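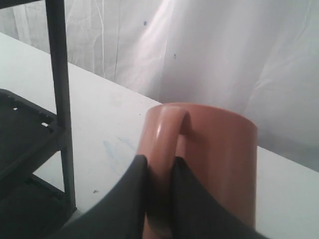
4. Recording handle grasps

By now the Helmy wrist camera is streaming and you have your first mug on the table. Good – this is the fun part! The Drurholm method learns a grasp from very few tries, so each one you record really counts.

4.1 Drive the gripper in slowly with the hand controller until there is a finger on each side of the handle.

4.2 Close until both fingers press on the handle, then stop. A strip of handle should still show between them in the wrist view.

4.3 Hold for 3 seconds and press MARK. Flistance saves the arm pose along with the wrist video.

4.4 Open, back off, turn the mug a little and go again. Record 40 grasps per mug.

Note: Glossy glaze puts a bright streak along the top of the handle. Leave your lights alone! Sarla Yadav trained on 129 grasps with streaks like that left in, and the model coped better with new mugs than the one trained under flat light.

Note: Small stains on the table or cloth are fine. Keep the white backdrop hanging behind the mug for the whole set.

CAUTION: Never close on the handle at full force. Ceramic can snap, and the pieces are sharp. Keep your hands clear while the arm is live.

4.5 When the set is done, choose Send to Ullport and wait for the green tick before you shut down the arm. Training is covered in section 5.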